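My grandmother did her letter writing after supper, and it took her the whole evening, what with the tea and the hunting for stamps. She wrote to cousins in Wandport she hadn't laid eyes on in 20 years, and she told them everything - the weather, the price of eggs, who had married whom.
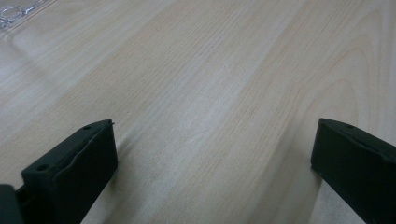

Gráinne Dolan says the first line is the hardest, and that she gets past it by starting with whatever she had for lunch. I've tried it, and my letters have been longer ever since! Last June one ran to 10 pages, mostly soup, and my aunt wrote back the same week asking for the recipe.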